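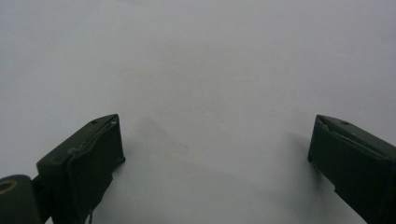

Search products
Enter part name or number

Flovar H2 Hand-Held Gripper with Wrist Camera

Sold and serviced by Shahbazi Tools for Robot Teaching

The Flovar H2 is a two-finger gripper that a person holds in the hand. It has a trigger, a wrist camera and a small recorder box which goes on the belt. You do the task with your own arm, and the recorder saves the video together with the opening of the jaws. Later the same fingers can be mounted on a robot arm with our adapter plate, so the arm works with the same tool which was used for teaching.

We sell the H2 to laboratories, schools and small workshops. Many of our customers have only one robot arm, and the arm is often busy. With the H2 they can record on any table in the building.

Fingers and pads

The fingers are dark green with a matte surface, so that they do not give strong reflections into the lens. The tip is blunt and the top face is sloped. Near the tip of each finger there is one small round hole. It accepts the pin of our accessory tips (hook, narrow tip, soft cup), which are sold separately.

The inner face of each finger carries a dark gripping pad. Pads are a wearing part. The upper edge of the pad suffers first and it can become rough, with a lighter grey line where it meets the finger. A rough edge alone does not change the grip very much. Please replace the pad when the edge lifts far enough to catch on cloth or paper, or when thin objects begin to slide out. Always replace the two pads together.

To change a pad, open the jaws fully, pull the old pad from the tip toward the pivot, clean the face with alcohol and wait until it is dry. Press the new pad for one minute. Do not use the gripper for one hour after this.

Technical data

Maximum opening: 108 mm
Weight with camera, without recorder: 998 g
Recording time on one battery: 115 minutes
Pad life, light objects: 2,000 grasps
Trigger: left or right hand
Camera: fixed focus, facing the fingers
Storage: removable card, not included

The pad life was measured in our workshop by Amirhossein Kermani with wooden blocks and plastic cups. With metal parts or sharp edges it will be shorter.

What is in the box

Gripper with camera mounted
Recorder box with belt clip
One battery and charger
One pair of spare pads
Hex key
Printed guide in English

The adapter plate is not in the box, because each arm needs a different one. Write to us the model of your arm before you order.

Choosing a place to record

A light, plain table is good for the first recordings. The fingers are easy to find in the video and you can check the opening by eye. Light should come from above and be even. Soft shadows near the fingers are normal and you do not need to remove them - the robot will also make shadows when it works. After you have some good recordings, change the table and the light, so the robot does not learn only one place.

Begin each recording with the jaws open and both finger tips visible to the camera. Wait two seconds, then start the task. The software Vunurus uses this moment to find the fingers and set the zero for the opening. If one tip is outside the view, the file is marked yellow and you must set the zero by hand.

Check also for loose threads or wires near the pads before you start. A thread that moves in front of the lens is annoying to clean from the data later, and it can be pulled into the pivot.

From our customers

"We use two H2 units for kitchen tasks. The students learned it in one afternoon. The trigger is a little hard for small hands, I would like a softer spring." Banafsheh Heydari

"Good tool, the video is clear. Changing the pads took me longer than the guide says, the old glue did not want to come off." Edith Villanueva

A softer trigger spring can be ordered from July. It will fit all H2 units and you can change it with the hex key from the box.

Questions we receive often

Can I use it without Vunurus? Yes. The video and the opening values are saved as ordinary files. You will have to set the zero yourself.

Can I lift heavy things? We advise against it. The fingers can hold more than your wrist will like, and the pivot will become loose with time.

Do the pads from the older Tistitz gripper fit? No, they are narrower. The accessory tips do fit.

Do you repair? Yes, pivots, triggers and camera cables. Send the gripper without battery. Lejla Dumitrescu answers all repair mails, and parcels that arrive before Friday noon are opened in the same week.

Ordering

Prices depend on the adapter plate and the number of units, so we make an offer for each customer. Please write the arm model, the number of grippers and the country of delivery. Ghazal Shahbazi will send you the offer by email.

Last updated: July

Contact | © Shahbazi Tools for Robot Teaching | Back to top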